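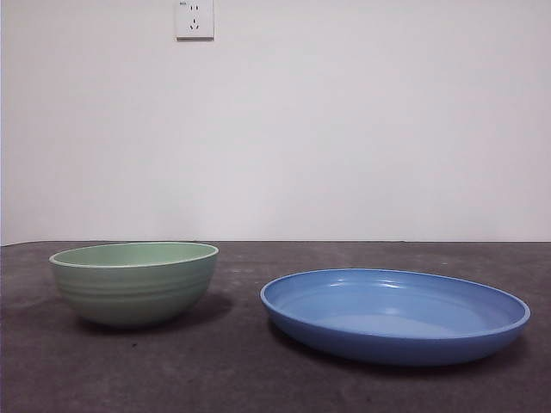

4. First pick: teaching the Prantl arm to stack

By now your arm is bolted down and homed, so this is the fun part! Start with two dishes that look nothing alike. A deep green bowl on the left and a wide blue plate on the right make a great first pair, with enough bare table between them for the fingers to come down. Bo-ram Won and I built our arm in the shared shop at Komonura, and we still use this layout every time we reflash.

1. Clear the table and wipe it.
2. Power up the controller and wait for the second beep.
3. Open the Brever panel and load profile 203.
4. Jog the arm to its ready pose with the fingers open.
5. Check the wrist view. Both fingertips should show at the bottom, side by side, with a gap between them. 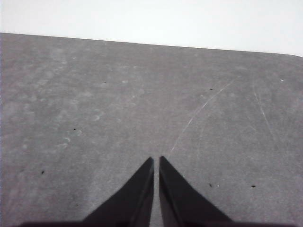 Figure 2. Wrist view, fingers open, nothing on the table in view.

6. Press Save Pose. The encoder on joint two should read around 2,918. If it's way off, home the arm again and go back to step 4.
7. Set the bowl and plate out and run Pick Test at slow speed. Watching it reach for that first rim is a real thrill!

NOTE: Old scratches and smudges on the tabletop are fine. Our detector learned to ignore them after a few runs (thanks to Nassoro Wanyama for the Prurketti filter script).

CAUTION: Keep hands off the table while the arm is live. Hit the stop button before you move a dish, even a little.

Once Pick Test passes, go on to section 5, Grip Force.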